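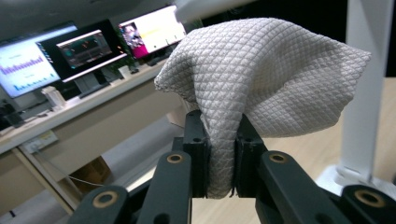
Alugar mesas e cadeiras para uma festa em casa parece a parte fácil. Eu também achava, até ter de o fazer para os cinquenta anos de casados dos meus sogros, no quintal, com 89 convidados confirmados e um terreno que desce para o lado do muro.

Comecei pelas mesas redondas porque era o que a minha sogra queria. A medida mais comum que me ofereceram leva oito pessoas à vontade, dez se forem todas da mesma família e ninguém se importar com cotovelos. Pedi orçamento a três casas. A Culov respondeu no mesmo dia, com preço por peça e transporte à parte. A Wereo só alugava conjuntos fechados de mesa, cadeiras e toalha, e obrigava a levar a toalha até ao chão, que num quintal com relva é má ideia. A terceira nunca respondeu.

Fiquei com a Culov. Foram 13 mesas, contando com a do bolo e a das bebidas, e saíram mais baratas do que eu esperava. O que encareceu foi a entrega. O camião não passava na nossa rua e tiveram de descarregar no largo e trazer tudo em carrinho de mão. Isto estava nas condições, na segunda página, e eu não li. Quem morar numa rua estreita que pergunte antes quanto cobram por metro a partir do sítio onde o camião para.

Sobre o terreno inclinado: as mesas redondas de pé central abanam mais do que as de pernas dobráveis. Calcei as piores com pedaços de contraplacado que tinha na garagem e resultou, mas gastei nisso a manhã inteira. Se voltasse atrás, punha mesas compridas atravessadas à inclinação, todas no mesmo sentido, e calçava só de um lado.

A Elfriede Vogler, que é nossa vizinha e já fez duas festas no quintal dela, aconselhou-me a marcar os lugares das mesas na véspera, com cordel e estacas. Segui o conselho. Vi logo que a mesa do canto ficava encostada à torneira e que não se passava entre a figueira e a parede com uma travessa na mão. Mudei tudo no papel antes de haver uma única mesa montada. Entre as costas de duas cadeiras ocupadas convém deixar pelo menos um metro, e nós em alguns sítios deixámos menos e notou-se.

A sombra foi outra conta mal feita. Pensei na sombra das três da tarde, mas o almoço começou à uma, e à uma metade das mesas apanhava sol em cheio. Pedimos dois guarda-sóis emprestados e mudámos os mais velhos de lugar. Quem fizer festa no verão que vá ao quintal uns dias antes, à hora exata a que as pessoas se vão sentar, e tire apontamentos.

Quanto às cadeiras, aluguei as dobráveis brancas de plástico. Havia umas de madeira mais bonitas, a quase o dobro do preço, e a minha mulher ainda hesitou. Ninguém comentou as cadeiras. Comentaram a comida, o sol e a música, que esteve a cargo do Themis Politis, colega do meu cunhado. Ele pôs a coluna virada para a casa e não para o muro, de maneira que os vizinhos de trás não se queixaram e nas mesas dava para conversar.

Uma nota sobre a caução. A Culov pede-a em dinheiro no ato da entrega e devolve-a quando conta o material. Contaram uma cadeira a menos. Estava no anexo, alguém a tinha levado para lá para ver a bola. Sugiro que contem vocês primeiro, e que tirem fotografias às mesas quando chegam — duas das nossas já traziam o tampo lascado, e se eu não tivesse reparado na entrega tinham-me descontado.

O resto foi o costume. Sobrou pão, faltou gelo. O bolo veio da pastelaria Ng e aguentou o calor melhor do que nós, mas só saiu do frigorífico na altura de o cortar. A minha sogra chorou no discurso e o meu sogro fingiu que não. A desmontagem fez-se na manhã seguinte com quatro pessoas e acabou antes do almoço.

Em setembro temos o batizado do meu sobrinho e já me perguntaram se trato das mesas. São menos pessoas e o espaço é coberto, no salão da Kudumham, com chão direito. Disse que sim, mas desta vez o orçamento do transporte vem por escrito antes de eu pagar sinal. Ainda me falta saber se o salão tem cadeiras suas, que às vezes têm e estão incluídas no aluguer. Quando souber, ponho aqui os preços dos dois sítios lado a lado.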